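Went to the Istidis open day, 2024-10-01. I came for the arm that "sorts anything." A thread.

2/ Anything means blocks. I asked for a crumpled bag and was told that's on the list for July.

3/ Gripper side of it: yellow fingers, pink block, grid behind. The fingers are set wider than the block — fair enough, you need the clearance.

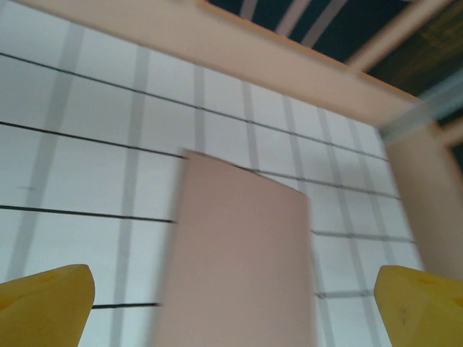
Surkusa Handling Team, Istidis

4/ The slide said 312 picks an hour. I timed it myself for 10 minutes and got 19. Valentin Marti, who ran the demo, told me it was in "visitor mode." Fine. Then put that number on the slide.

5/ Asked twice what happens when the block is somewhere it doesn't expect. Got the Zwahlen brochure.

6/ I'd still go back — if they let me bring my own box of junk. Marti said to email. I have emailed.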